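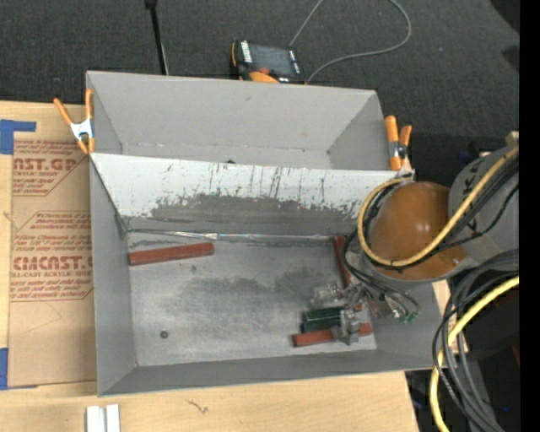 What happens to the pickers when the arm goes on the line?
They stay on the line and the job changes. Less reaching into bins, more setting up, clearing stops, deciding what the arm should leave alone. Pay grade stays the same or goes up one step, hours do not change.

CELL ATTENDANT, small parts sorting
Trellstead, Dondale site
2 openings, early shift. Start in March.

Trellstead does returns and small parts for equipment makers. Mixed bins come in, sorted trays go out. Used to be all hand work. Since last fall part of it goes through a robot arm cell and we are adding more, so we need people who want to work next to one. No robot background needed. We mean that, the last person we moved over came from packing.

What you'd do
Load bins, clamp them so they don't walk, start the run. Watch the first picks. When the gripper misses or drags something, stop the cell, clear it by hand, write down what the part was. Blocks are easy for it most days. Flat little pieces like washers are where people still beat it, and a lot of your shift is those. Check cables at start of shift and again after break. Anything rubbing or hanging in the way, call it in, dont tape it and hope.
You will also do hand sorting. Every attendant does 2 hours of it per shift, whatever the cell is doing. The crew asked for that so nobody loses the feel for the parts, and so it's not one person staring at a screen till lunch.

What's different from the old job
Less bending and a lot less time with your arms in a bin. More standing, so we put in mats. More stopping and starting, which some people hate. You get a say: the pick log is read every afternoon at 1:30 and what attendants write in it is what gets changed. A couple of the old hands tried it and went back to the bench, that was fine and stays fine.
Pick counts from the cell are not used to rate you. It's in the shift agreement, ask to see it.

What we need
Good eyes for small stuff, glasses fine
OK lifting 30 lb now and then
Can write a clear note in plain English or Spanish
Will hit the stop button without asking anybody first
Bench, warehouse, kitchen or sewing experience all useful

Training
3 weeks paid, full rate. First week at the bench with the sorters, second week shadowing at the cell, third week you run it with someone beside you. Rostero is the scheduling app, you'll get a login on day one. Lockout training is done on site by Paredes, they come to us.

Pay and the rest
Same scale as senior sorter plus the early shift premium. Health after 30 days. 10 paid days off the first year. Parking is free, bus stops at the gate. Boots reimbursed, keep the reciept.

How to apply
Come by the Dondale front desk before 2 p.m. and ask for Crescencio Benítez, or leave a resume with your name and a phone number that works. No cover letter. He'll walk you through the floor and you can talk to the people on shift without him standing there. Plan on 30 minutes. Closed toe shoes please or we cant let you past the yellow line.

Current Trellstead employees: apply same way, your seniority carries over. Temps on site too.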